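Wollevdale workshop gets hand-held grippers back on a regular service

The hand-held grippers at the Wollevdale training workshop are back in daily use after a week of repairs that ended Tuesday, with a new upkeep routine to go with them.

The tools are made by Adomaitis and are used by people, who squeeze a trigger to close the fingers while they do household jobs such as handling laundry. The recordings are then used to teach the robot arm in the next room. Shirley Sandhu, who runs the workshop, said the fingers on one unit had stopped meeting squarely and the trigger was slow to return.

"The arm learns whatever the hand tool does," Sandhu said. "If the fingers close crooked, we end up with 4,000 recordings of a crooked grip."

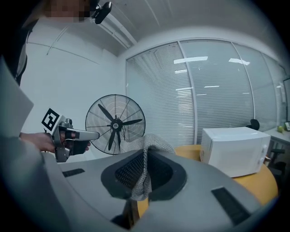

Technician Florence Doucette took the unit apart and found wear in the linkage behind the trigger. She replaced two bushings and the return spring, then reset the finger travel with a feeler gauge. The marker plate was taken off for the work and had to be lined up again before the tool could be calibrated.

Each gripper will now be checked after 600 recordings. The check takes 7 minutes and covers the finger screws, the trigger return and the marker plate — anything loose is fixed before the next session. Results go on a card kept with the tool.

The repaired unit made 218 recordings on its first day back, and Doucette said the finger gap had not moved when she measured it that evening. Spare springs are on order from Sanetti. The second gripper is due for the same work in June.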